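Portela Tidy-Up Set — README
Gleice Amaral, April

I started this set because my sister keeps asking when a robot will clear her kids' table. My answer is still "not yet," but I can now show her how far along we are! It has 1,272 episodes of two arms putting small stuff into a tray. 160 of them are held out for testing, so please don't train on those.
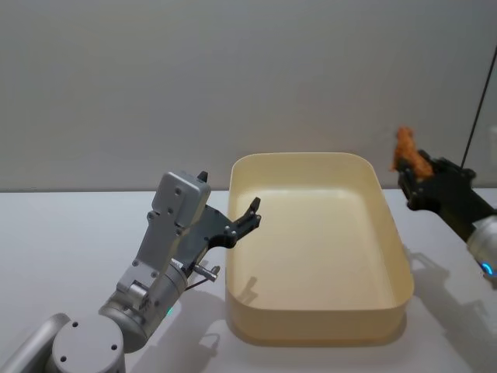
Grasping is the part I get the most mail about. Toy food is a good test for it, odd shapes and all. A crumbly-looking piece like the orange-brown one in the right gripper gives the fingers no flat side to close on, and my first policy fumbled that kind a lot. Mundar (our baseline) does better — still slower than any five-year-old I know.

Each episode folder has video, joint angles and a short text label. I wrote the labels by hand, so expect typos. 23 episodes have no label at all, and they're listed in missing.txt.

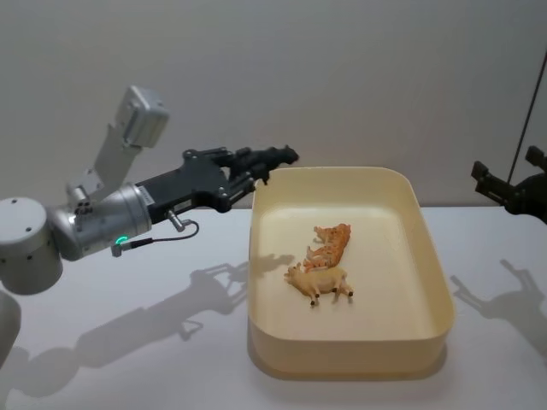
Would I let it loose in a real kitchen? Nope. A bare white table is the easy version of this chore, and I haven't tried clutter, wet dishes or a curious cat. If you do, write me, I'd love to see it!

Contact: Gleice Amaral, Portela project | © Sovwood | Back to top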